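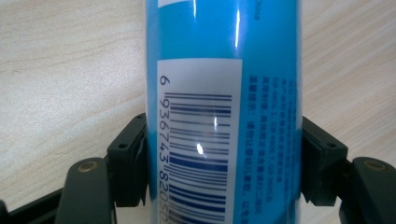

Prustbridge, 27 March 2023

I signed up for the Skumbridge fun run again, and this time I'm training for it! Last year I walked the whole back half (in the wrong shoes, with a blister) and still got a banana at the end.

So far it's 4 runs a week, mostly the loop by the canal, where the geese own the path.
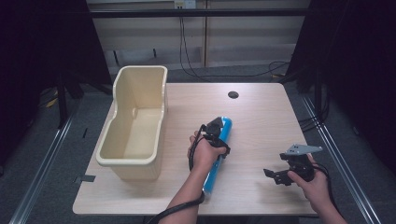 Do you need a coach for a 12K? I don't have one, just my neighbor Senad, who lends me his old watch.

Hills are the awful part. There's one on Barroso Street that I've started saying hello to, out loud, like a weirdo. 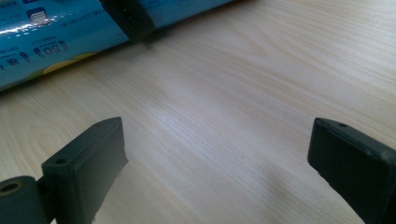 What I eat before a run

Toast, half a banana, coffee. I tried oatmeal once and regretted it by the first bridge,
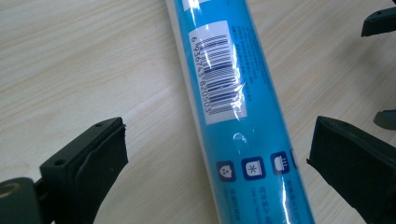

so toast it is until race day, plus maybe a little jam if it's cold out.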